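How to line up small wrapped pieces before packing

By Ye-seo Sun

When I started to pack supply kits for the Hilleo order, I kept everything in one heap and took from it whatever I needed. It was slow, and in the evening I had kits with a strip missing. Now I make a row first and pack after. You need a counter, a wall behind it, and a little patience.

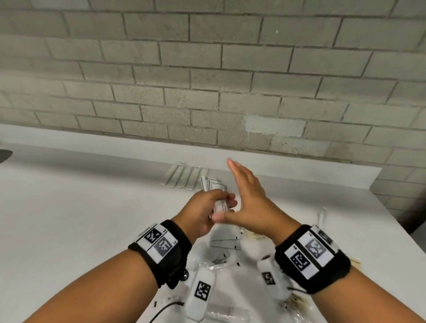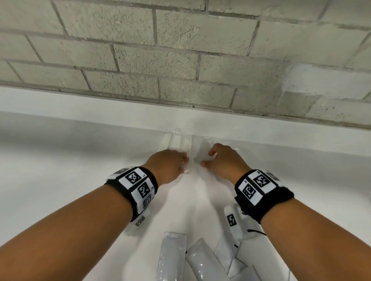
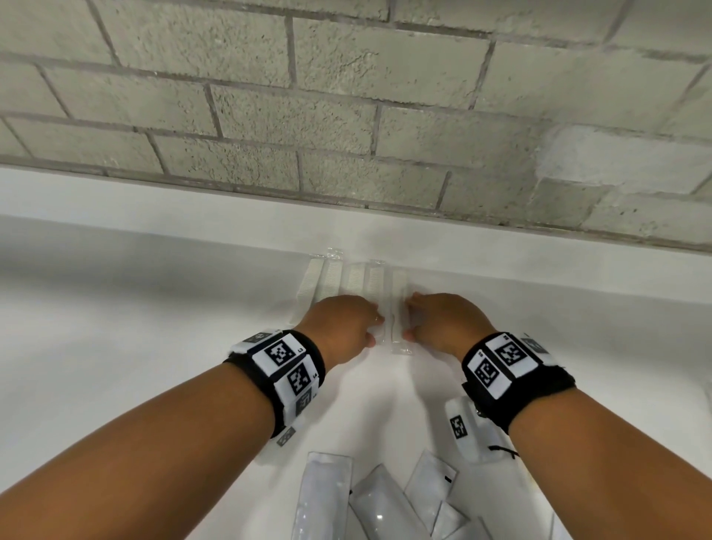 Handwork on the white counter, with the block wall behind it.

What you need

A clean flat surface, at least 60 cm deep
White strips in clear sleeves
Small flat packets
Clear bags
One box for empty film and one box for finished kits

Step 1. Clear the counter
Wipe it and let it dry completely. Clear film sticks to a damp counter and then you pull the whole row when you lift one piece. I work in front of a bare wall, and I recommend it. On a shelf with cups and jars the small packets always go behind something.

Step 2. Take out the strips
Open the supply bag at the short side and slide the strips out together. Please do not shake the bag. Put any loose film in its box soon, or you will think later that it is a sleeve with something inside. I have done this more than once.

Step 3. Make the row
Lay the strips next to each other at the back, all with the same end toward the wall. A small angle is fine. What matters is that you can put a finger on each one without moving its neighbor. If you have wide and narrow strips, begin with the wide ones on the left. The flat smooth ones slide easily, so I put them last and hold the side with my fingertips while I straighten the rest.

Step 4. Square the packets
Take a stack in one hand with the thumb across the front. Use the other hand to push the lower edges even. If the top still fans out, the stack is too thick for your hand – divide it and do each half separately. For me 18 packets is comfortable. A person with bigger hands can hold more.

Step 5. Fill the bags
Strips go in first, flat against the back of the bag. Packets go in front of them. Press the air out with your palm from the bottom to the opening, then close. Do not fold the strips to make them fit. If they do not fit, the bag is the wrong size. We use the Skallik medium bag, and the small one is too short.

Step 6. Check the row before the next one
Look at the back of the counter. When a strip is left over, some bag did not get it, and it is much easier to find now than after 70 bags.

How long it takes

The Inddale order in February was 2000 kits, and we did it in small rounds with tea between them. Jang, who shares the counter with me, likes to prepare many rows in advance. I prefer one row at a time – my eyes get tired of white on white.

If you sit for this work, raise the chair a little more than for writing. Your wrists should come down to the counter from above.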